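Sovisero Living Room Cell: Equipment and Budget Notes
README, revised 22/02/2025

These notes cover what it costs to set up and run one living room cell for tidying tasks.
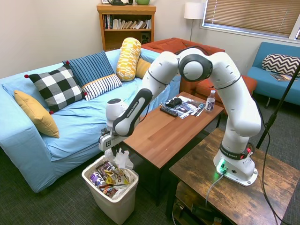 The plan assumes one arm, one gripper and one workstation per cell. Prices are kept in budget.csv, in US dollars, net of tax. Quotes older than October are marked "stale" and must be renewed before an order goes out.

Files
budget.csv - one row per item, with supplier, unit price and lead time
spares.csv - parts held in stock
layout.txt - room sizes and reach limits
orders/ - signed quotes, one folder per supplier

Main items
Arm: Franka Emika, one per cell. Carried over from the first build, so it is listed at zero cost. Replacement is budgeted separately under "reserve".
Mount: side table with a lower shelf for equipment. A Horkberg steel pedestal was quoted at 1152 and is deferred to the second cell.
Fingertips: Jolia soft pads, 121 per set. Plan on four sets a year. Thin plastic film wears them faster than rigid items do.
Stands and clamps: 434 per cell, bought from Montoya as a single kit.
Consumables: 500 per year for wastebaskets, liners, packaging, drinks bottles and magazines.

Furniture
Sofas, cushions, armchair, coffee table and lamp are bought used and entered as one lump row. Do not split them. Cushion covers are washable and do not need spares.

Planning notes
Measure reach from the arm base to the far side of the wastebasket, with the gripper pointing down. Distance to the near rim is not enough. Order cables one size longer than the layout shows - rerouting under carpet was ruled out by the landlord.

Known gaps
Shipping is missing for the Jolia rows. Service cost for the arm after the current contract is not yet known. The insurance row is a placeholder.

Contacts
Budget and quotes: Vaida Dzene
Layout and mounting: Amna Bhutto
Order approval: Ingrid Kincaid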